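Seasonal Helper for Home Canning and Food Drying, Musstead Farm

Musstead is a small family farm with a large vegetable garden, an orchard of old apple and plum trees, and a kitchen where we preserve most of what we grow. We are looking for one person to help us during the harvest months, and to stay until January if both sides are happy with it.

The work is mainly canning, drying and pickling. You will wash and cut vegetables, prepare jars, watch the pressure canner, fill the trays of the dehydrator and write the labels. Last year we put up almost 3000 jars, so please understand that it is a real job and there are long mornings of peeling. We start at 7 a.m. and we stop for lunch at noon. In the afternoon there is usually work outside, such as picking beans or turning the compost, but when the tomatoes come in all together we stay in the kitchen. 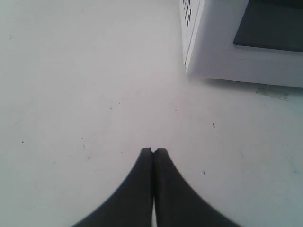
You do not need a diploma. It is more important for us that you follow a tested recipe exactly and do not change the times or the quantity of vinegar. If you have canned at home before, tell us what you made and which method you used. If you only know jam, this is also fine, and Segundo Huamán will teach you the pressure canner in your first 2 weeks. He is responsible for the kitchen and he checks every batch before it goes to the shelves.

What we ask from you:

You can lift a full crate of potatoes and carry it down the stairs to the pantry.
You can stand for several hours.
You keep your hands, your knives and your table clean.
You speak English or Spanish well enough to read a recipe and ask questions.
You are at least eighteen years old.

What we offer:

The pay is $115 per day, for five days a week. You have a private room above the old dairy, with a wood stove and a shared bathroom. Lunch is included and we eat it together. For the other meals you can use the small kitchen downstairs, and you can take from the garden what you need. At the end of the season you also receive a box of jars of your own choice.

The nearest shop is in Chambi, and it closes early. A bicycle is available, but with your own car life here will be much easier. The phone signal is weak in the house and better near the orchard gate.

To apply, please write a short letter to Hernán Llanos at the farm office. Tell us who you are, when you can begin, and one food that you would like to learn to preserve. Please add the telephone number of a person you have worked for. We do not need a photograph. We answer all letters, but in harvest time it can take us a little longer.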